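Diário do laboratório, abril, quase meia-noite

Cheguei em casa com a cabeça ainda cheia de números e sei que, se não escrever agora, amanhã vou lembrar só da metade. Então vai assim mesmo, com sono e chá frio do lado.

Primeiro o que importa: o Cosirik melhorou! Pouco, mas melhorou. Hoje rodei a política nova com o método de pausas, aquele em que o braço pode replanejar no meio da trajetória em vez de ir até o fim do trecho previsto. Antes ele soltava um bloco inteiro de 60 passos e só depois olhava de novo para a mesa. Agora ele olha a cada 20. Parece óbvio escrevendo desse jeito, mas levei semanas para aceitar que o problema estava ali e que mexer mais na rede não ia adiantar nada.

Passei boa parte da tarde revendo as gravações do trecho rápido, que é onde o erro se acumula. Nos quadros em que o braço atravessa a esquerda da mesa ele vira uma mancha branca, dá até para ver o tampo através dele, e a garra fica um risco cinza-escuro apontando para baixo. Fico pensando no que a rede consegue aproveitar de uma coisa dessas. O forninho e o prato rosado ali, nítidos, e justo o que se mexe é o que some.

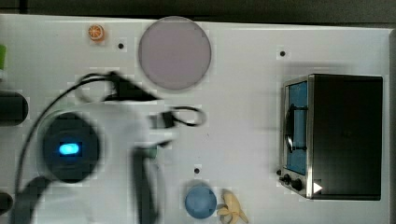

O que deu certo e o que não deu

De 36 tentativas, a versão antiga falhou em quase metade, e a nova falhou em 7. Fiz a conta três vezes porque não acreditei. Depois fui ver quais eram as sete e aí a alegria baixou um pouco: quase todas são do mesmo tipo, o braço chega no objeto certo, hesita, replaneja, chega de novo, hesita outra vez. Fica nessa dança até estourar o tempo. A gente trocou um erro de teimosia por um erro de indecisão (me identifiquei, confesso).

Tentei aumentar o peso do plano anterior para ele não mudar de ideia à toa. Ajudou em algumas e piorou em outras, e parei por ali para não sair mexendo em tudo ao mesmo tempo. Já caí nessa em outro projeto, o Pan, e no fim não sabia mais qual mudança tinha causado o quê. Desta vez estou anotando cada rodada na planilha do Zamovum, por mais chata que seja aquela planilha – e ela é muito chata.

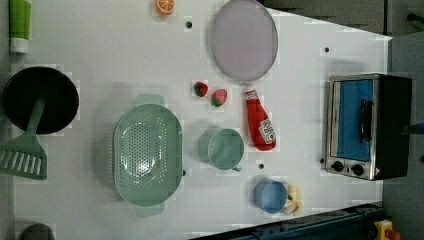 A próxima rodada vai ser sobre ambiguidade, e estou mais animada com ela do que com o resultado de hoje. A minha suspeita é que a indecisão cresce quando há dois alvos plausíveis perto um do outro. Os dois morangos à esquerda do ketchup são perfeitos para isso, um menor e mais escuro, o outro um pouco maior e de um vermelho mais vivo. Se eu pedir só "o morango", quero ver se o plano fica pulando entre os dois a cada pausa. Se eu pedir "o maior", em tese ele deveria sossegar. Em tese, né. Também quero medir quanto tempo se perde em cada replanejamento, porque até agora só contei acerto e erro, e isso esconde muita coisa.

Preciso escrever o resumo para o workshop do Flovport e ainda não sei se conto a história pelo lado do acerto ou pelo lado das falhas. Acho as falhas bem mais interessantes. O gráfico bonito, porém, é o outro, e conheço revisor.

Lembrar amanhã: salvar os pesos antes de qualquer coisa, separar as gravações das sete falhas numa pasta só, responder o e-mail sobre a reserva da GPU. E almoçar, que hoje foi bolacha às quatro da tarde.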